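Sunday, after supper

Day nine of the Rilia sleep plan and I am still awake at two most nights, so you can guess how I feel about it. The booklet says the first week is "settling." Funny how the settling always takes just a bit longer than the refund window.

Score this morning was 66. Yesterday it was also 66, and yesterday I slept like a stone while last night I heard the garbage truck come and go. I asked Timness about it through their help page and got back a paragraph on trends. Fine. Trends.

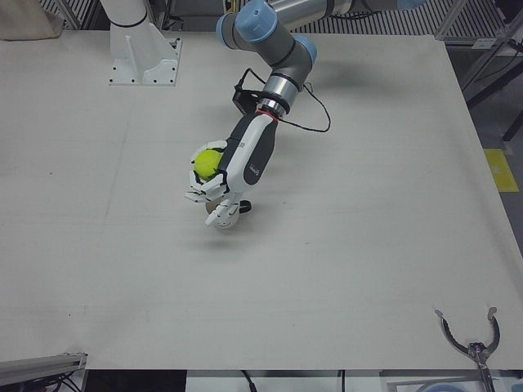 The magnesium drink tastes like chalk and pears. I've had it every evening and will finish the tub because it was paid for. The reviews bother me more. There are 1,543 of them, and I read far too many last night when I was meant to be off screens, and hardly anyone says how badly they slept before. "Life changing." Changed from what?

Walked out to Krūmiņa after lunch, the long way, past the closed bakery. Cold wind, bad shoes. I'll probably sleep fine tonight and the plan will get the credit for it.

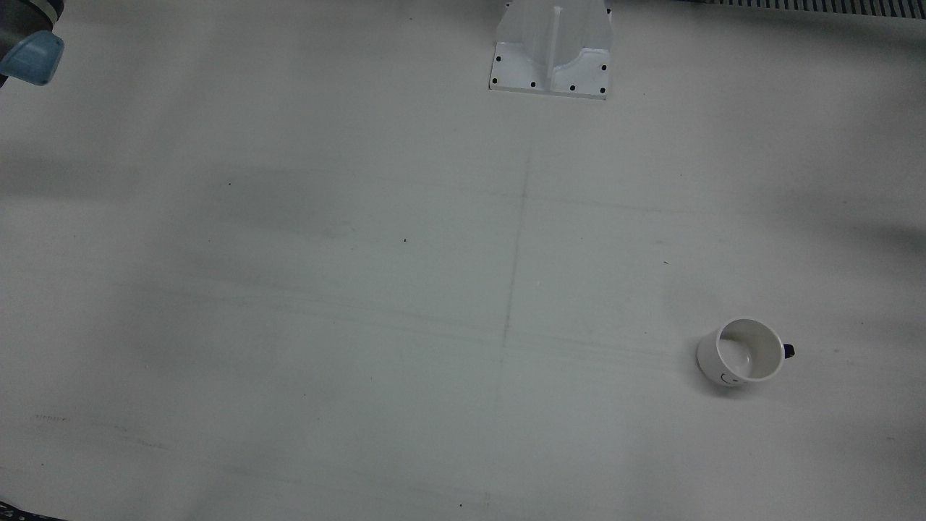 Also looked at the Rirano pillow again. No. It's a pillow. I had a folded coat under my head for a whole summer once and slept better than I have since.

Going to try leaving the tracker in the kitchen drawer until Wednesday or so and write down my own guess each morning. Coffee stops at noon, except tomorrow, when I have the early start. Need to buy bread and call about the boiler.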